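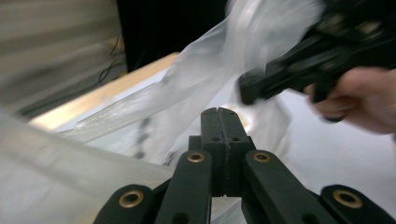
面团为什么会自己长大?

你有没有看过大人发面?一开始是小小的一团,趴在盆底,圆圆的,盖上一块湿布就没人管它了。等你写完作业跑回厨房,掀开布一看,哇,它鼓起来了,把半个盆都占满了,上面还顶着几个大泡泡。

我小时候一直觉得面团是在偷偷吃东西。谁喂的呢?我妈说没人喂。我不信,就搬个小板凳坐在盆前面盯着,盯到腿都麻了,它一动也不动。可是我去上个厕所回来,它好像又高了一点点!

后来我才知道,我猜对了一半。面团自己不会吃东西,可是面团里面确实住着一大群吃东西的小家伙,它们叫酵母。

酵母是谁

酵母是一种很小很小的生物,小到你用眼睛看不见单独的一个,要用显微镜才行。它跟蘑菇是亲戚,都属于真菌。你可能要说,蘑菇有伞有柄,酵母什么都没有呀!没错,一个酵母就只有一个细胞,圆圆的或者椭圆的,像一粒缩小了好多好多倍的鹌鹑蛋。

超市里卖的干酵母是浅棕色的小颗粒,看上去跟沙子差不多,倒在手心里轻轻的。你别小看它,那么一小粒里面挤着数不清的酵母细胞,它们都在睡觉。因为太干了,它们没办法干活,就缩着身子等。等什么?等水,等暖和,等吃的。

把干酵母撒进温水里,它们就慢慢醒了。要是再放一点点糖,过一会儿水面上会冒出一层奶油似的泡沫,闻起来有点像面包店门口的味道。我每次都要凑过去闻一闻,鼻子上沾过好几回沫子。

它们吃什么,又吐出什么

酵母爱吃糖。可是我们做馒头的时候,有时候一点糖也不放,面团还是会变大,这是怎么回事?

秘密在面粉里。面粉里有很多淀粉,淀粉你可以想成一条长长的珠子项链,每一颗珠子就是一小块糖。整条项链太大了,酵母咬不动。面粉里正好还有一种帮手,叫作酶,它像一把小剪刀,碰到水就开始干活,咔嚓咔嚓,把项链剪成一小段一小段的。这下酵母就能吃了。

你可以自己试一试。拿一口白馒头或者白米饭放在嘴里,先别咽,慢慢嚼,多嚼一会儿。是不是有点甜了?你的口水里也有这样的小剪刀。

酵母吃完糖,会放出两样东西。一样是二氧化碳,是一种气体,你喝汽水的时候往上蹿的小泡泡就是它。另一样是一点点酒精。别担心,吃面包不会喝醉,酒精在烤的时候和蒸的时候大部分都跑掉了,剩下一点香味。

所以面团变大,就是因为里面充满了二氧化碳。几个酵母吐的气你根本感觉不到,可它们的数量实在太多了,你吐一点我吐一点,一盆面就被吹起来了。

气为什么不跑掉

这个问题我问过好多小朋友,答案五花八门。有人说因为盖了布,有人说因为气太重了。有一个小姑娘说,因为面团舍不得。我特别喜欢她的答案!

你想想看,如果往一盆清水里吹气,泡泡咕噜咕噜冒上来就破了,水一点也不会变高变胖。面团就不一样,它能把气兜住。

它靠的是面筋。面粉里有两种蛋白质,平时各待各的,加了水再一揉,就手拉手连成了一张网。揉得越久,这张网就越结实,还特别有弹性,跟气球皮似的。你揪一小块揉好的面团,用手指慢慢往外拉,它能拉成薄薄的一层,对着窗户都能透光。这层膜就是用来装气的,面团里面有成千上万个小气球,每个都被面筋包得好好的。

你要是想亲眼看看面筋长什么样,可以请大人帮忙揉一小团面,在水里泡一会儿,然后放在一碗清水里慢慢捏。水会越来越白,那是淀粉跑出来了。一直换水一直捏,最后手里会剩下一块灰黄色的、软软的、拽也拽不断的东西。我们家叫它“口香糖”,不过你可别真的去嚼它,生的,一股生面味儿。

太冷不行,太热也不行

酵母有点挑剔。夏天发面快得很,一转眼就满了。冬天呢,有时候你等到肚子咕咕叫,它还是懒洋洋地趴着。我奶奶冬天会把面盆放在被窝里,就放在她脚旁边,她说人暖和了面也暖和。我小时候睡午觉,一脚伸进去,碰到一个凉凉的铁盆,吓得我大叫!

太热就更糟了。有一回我心急,想让酵母快点醒,直接用了刚烧开的水。结果我等啊等,等到天都黑了,那团面还跟石头一样。酵母是活的,开水一烫它们就死了,死了当然就不会吐气了。现在我都先用手腕试一试水温,跟洗澡水差不多,或者再凉一点点,就可以了。

那放进冰箱呢?冰箱里的酵母没有死,只是干活特别慢,慢得像蜗牛爬。很多面包师傅会故意把面团放在冰箱里过夜,第二天早上再拿出来烤。这样发得慢,味道反而更香,因为面团里有更多的时间去攒那些香香的东西。

没有买酵母,也能发面吗

能!很久很久以前,哪里有超市卖酵母呢?可是那时候的人也吃发面饼。

酵母其实到处都有。麦粒上面有,葡萄皮上有,空气里也飘着一些。你把面粉和水搅在一起,放在碗里,每天倒掉一些旧的,再添一些新的面粉和水,过上几天,碗里就会开始冒泡。这碗东西叫老面,也有人叫酸面种。里面除了酵母,还住着一种乳酸菌,它会做出酸酸的味道。酸奶也是靠乳酸菌变酸的,说起来它们算是一个大家族。

我自己也养了一罐,它的名字叫Tello。你别笑,养了总得有个名字吧!Tello住在我家冰箱门上的一个玻璃罐里,已经五岁了。我每个星期把它拿出来喂一次,喂完在罐子外面套一根橡皮筋,套在面糊最高的地方。过几个小时再去看,它已经爬到橡皮筋上面去了。要是一直不喂,它就会浮出一层灰灰的水,闻着酸得冲鼻子,那说明它饿坏了。

有一次我出门玩,忘了交代家里人。回来一打开罐子,那个味道啊……我赶紧给它喂了三天,它才又活蹦乱跳的。

满脸都是“眼睛”的饼

说到酸酸的面,我一定要讲讲英吉拉。

我有个邻居叫Sosina Ayele,她是从埃塞俄比亚来的。有一年六月,她请我去她家吃午饭,桌上摆着一张好大的饼,比脸盆还大,软软的,灰棕色,朝上的那一面全是密密麻麻的小洞。我以为是拿叉子戳出来的。她笑得不行,说那叫“眼睛”,眼睛越多越匀,说明饼做得越好。

英吉拉用的是一种叫苔麸的粮食。苔麸的种子小极了,比芝麻还小很多,掉在地上根本找不着。磨成粉加上水,放在桶里发好几天,变成一桶酸酸的、冒着泡的稀面糊。然后在热热的圆锅上转着圈倒下去,盖上盖子焖一会儿。面糊里的气一受热就往上钻,噗噗噗地冲出去,在饼上留下一个个小洞,眼睛就是这么来的。

苔麸里面没有小麦那样的面筋,所以它兜不住那么多气,没法像面包一样长得胖胖高高的。它就干脆摊得薄薄的,大家用手撕下一块,卷起菜来吃。那些小洞特别会吸菜汁!我那天吃了多少我就不说了,反正晚饭没吃。

进了烤箱以后

好啦,我们的面团发好了,要进烤箱了。你如果趴在烤箱门外面看(离远一点,玻璃很烫),会发现面团在刚进去的那几分钟里又猛地长高一截。

这是因为里面的气遇热会变胖。你把一个没吹满的气球放在太阳底下晒晒,它也会鼓一点,道理是一样的。还有,酵母觉得越来越暖和,干活越来越起劲,拼命吐最后几口气。再往后就太热了,酵母停了下来,面筋和淀粉也慢慢变硬,把那些小洞的样子固定住。你切开面包看到的一个个洞,就是当初那些小气球的家,气已经走了,房间还在。

面包皮变成金棕色,是因为面团里的糖和蛋白质在高温下变出了新的颜色和香味。馒头是用水蒸气蒸的,蒸锅里没有烤箱那么热,所以它就一直白白胖胖的。

自己动手玩一玩:会吹气球的瓶子

这个小实验不用开火,很适合下雨天玩。你需要一个空的小饮料瓶、一只气球、一包干酵母、一勺糖,还有200毫升温水。

先把气球吹大再放气,多来几次,让它变软。把温水倒进瓶子里,放进糖,盖上盖子摇一摇。再把酵母倒进去,轻轻晃几下。打开盖子,赶紧把气球口套在瓶口上,套紧。

接下来就是等了。把瓶子放在暖和的地方,你去画画或者看会儿书都行。等你回来,气球会慢慢立起来,像刚睡醒在伸懒腰。要是它一直耷拉着,就看看是不是漏气了,或者水太凉了,也可能酵母放得太久,已经过期了。我第一次做的时候就是酵母过期,害我对着一只软趴趴的气球唱了半天加油歌。

你还可以准备两个瓶子,一个放糖,一个不放糖,比比哪个气球大。或者一个用温水,一个用冰水。先猜一猜,把猜的写在纸上,再动手,猜错了也很好玩。

玩完以后瓶子里的水别喝,倒进水池冲掉,气球收好,别让小弟弟小妹妹拿去放嘴里。

还有几个小朋友问过我的问题

老面团闻起来酸酸的,是坏了吗?有一点酸是正常的,乳酸菌干的。可是如果长了粉红色、绿色或者黑色的毛,就一定要整团扔掉,别舍不得。

为什么有的饼干没有放酵母,也是松松的?那是用了小苏打或者泡打粉,它们也能放出二氧化碳,不过靠的是化学反应,不用等那么久,搅好了很快就要进烤箱。

手指头戳进面团里,洞不弹回来,这是怎么了?恭喜你,这是面发好了!大人常用这个办法。手指蘸点干面粉,轻轻戳下去。洞马上弹回来的,说明还要再等等。要是一戳整个面团都瘪了,那就是等太久了,气球撑破了不少。遇到这种时候我就把它擀平,撒点葱花和盐,烙成饼吃,也挺香的。

下次家里发面,记得去掀开布看一眼,顺便把耳朵凑近一点听听。发得特别旺的时候,能听见很轻很轻的“噗”的一声,是最上面的泡泡破了。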